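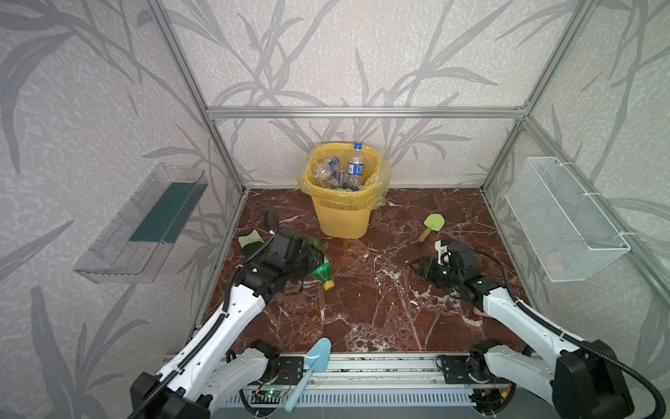 The yellow wastebasket with a liner on, holding empty water bottles.

I bought two of these in June, one for the work corner and one for the laundry room. The one in the laundry room gets lint and dryer sheets and there isn't much to say about it. The other one is our bottle basket, and it gets used all day, so most of this review is about that one.

It is a plain plastic wastebasket, a little narrower at the bottom than at the top, with a pattern on the sides. Mine is yellow. The store also had white and a gray that looked dull to me. It weighs very little. Empty, it slides if you bump it. With a few bottles in the bottom it stays where you put it.

Liners

I use the yellow Purkia bags, which come 25 to a roll. They are the see-through kind. The bag folds down over the rim and hangs there without a ring or clip. It does puff out at the sides and you lose the clean look of the basket, but I can live with that. Yoon-hee Woo has the same basket and tucks the extra plastic into a knot at the back — neater, and it takes her an extra minute every time.

The bag has slipped down into the basket on me a few times, always when someone threw a full bottle in from across the room. Folding over a wider cuff fixed it.

How much it holds

Less than I expected. Bottles that go in whole stand up and stick out over the rim, and they take up most of the space. Crushed ones lie down and leave room for more. If your household won't crush bottles, buy the next size up.

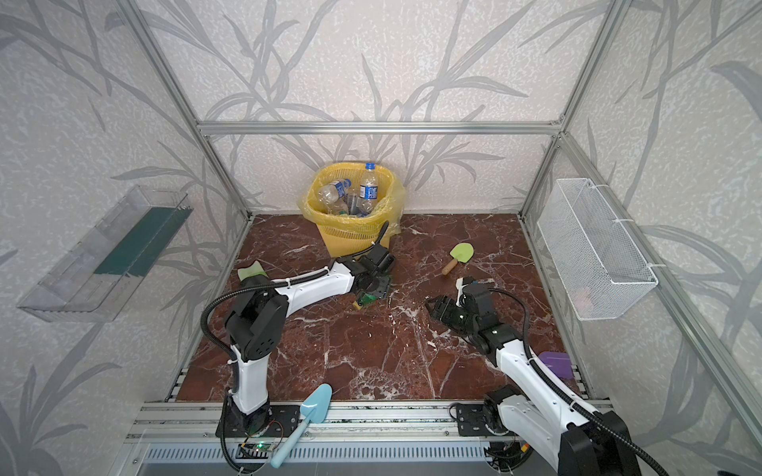 Cleaning

The outside wipes off with a damp cloth. Dust collects in the pattern on the sides and needs a brush. I keep small garden trowels in the same corner, so mine picks up potting soil too, and an old toothbrush gets it out. The inside is smooth enough to rinse under the tap. The bright color hasn't faded so far, but mine doesn't sit in the sun.

What I don't like

There are no handles. Carrying it full means holding it by the rim through the bag, and the bag slides under your fingers. The price label also left glue on the bottom that took cooking oil to remove.

Would I buy it again

Yes, for light, dry trash. For kitchen scraps I'd want something with a lid and solid sides.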